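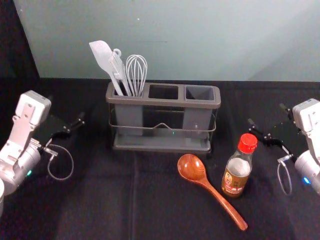

**Do I need a proper lab to run two arms on a kitchen task?**
A sturdy table and a shared workshop with decent hours will get you there.

# Mosik

Mosik is our two-arm tidying build, put together at the Dondmont workshop by Huguette Simard (arms, wiring) and Dong-hyun Seo (software). The job: take kitchen tools lying on a table and get them into a caddy – one arm, the other, or both! We love how much there is to learn from a ladle.

## What's in here

- `episodes/` – 300 recorded runs, up to 30 seconds each
- `stills/` – 2,000 frames pulled from the runs
- `notes.md` – Huguette's build log, typos included

## Setup

Clamp both arms so they face each other, then run `home.py` before loading an episode. Keep the cables slack at the wrist. Ours snagged a lot until August, when Dong-hyun rerouted them.

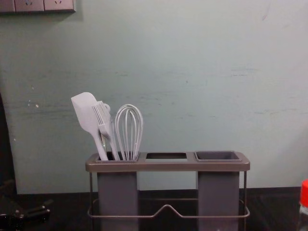
*Caddy with the spatula, turner and whisk in the left compartment.*

## Known gaps

- One caddy only, so don't expect much on other shapes
- Failed runs are kept and tagged `miss`

Pull requests are very welcome, especially for the grasp code!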